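Skaltia Small Parts Set

Data card, second version
Maintained by Ute Hinrichs and Randa Rizk
Last changed in March

Summary

Skaltia is a picture collection of small parts on a light work surface. It was made for people who sort, name or store such parts and want to try their labels before they use them in their own workshop. The set has 3000 pictures. Please read the section on labels before you start, because some of our names are wider than you may expect.

What is in the set

The parts belong to two groups. The first group is "round", for parts whose main body is a ball, a dome or a short drum. The second group is "flat", for boards, small modules, plates and everything else that lies low on the table. Flat parts are often placed in a shallow coloured tray, so that they do not slide and are easy to find again. Round parts are shown without a tray more often.

We did not clean the parts for the pictures. Scuffs, marks and dust are part of the material and should not be retouched. If you need clean surfaces only, filter with the field "wear", which has the values 0 to 4.

Background and light

All pictures use a plain light surface. The shadows are soft, but they are there, and on the pale parts they can be mistaken for an edge. Ciarán Ó Súilleabháin checked the outlines again after we noticed this in the first version. 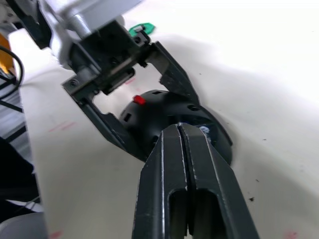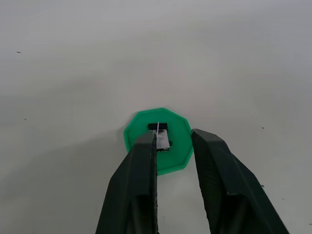 Samples from both groups: round (first, black part with perforated shell) and flat (second, small part in green tray).

Labels

Each picture has one text file with the same name. The fields are:

group: round or flat
main_colour: the colour of the largest visible area of the part
second_colour: may be empty
holder: none, tray, other
wear: 0 (nothing seen) to 4 (strong)
readable: yes or no, for printing on the part

The colour of the tray is never written in main_colour. This was a frequent mistake in the first version, mostly with green trays. A part which we could not identify with certainty is called "component" and nothing more. We prefer a wide name to a wrong one. If printing is too small to read, the field says "no", also when the labeller knew the part from another place.

How the labels were made

Heledd Prosser wrote the first labels. Uwe Reuter then labelled 100 pictures a second time, without seeing her answers. They disagreed most often on "wear", where one step up or down is a matter of taste. We left these values as they were.

Known problems

Dark parts lose detail in the holes and under the rim. Outlines there are less exact.
Small specks of dust on the surface are not labelled. Do not count them as parts.
Silver areas reflect, so their colour may be given as grey or white in different files.
The folder "reinholz" still uses the old field name "box" for "holder".

Use

You may use the set for teaching, for testing and for your own sorting tools. Please name Skaltia and the version. Corrections are welcome; send the file name and the field you would change. Randa reads them on Wednesday and puts the accepted ones in the next version.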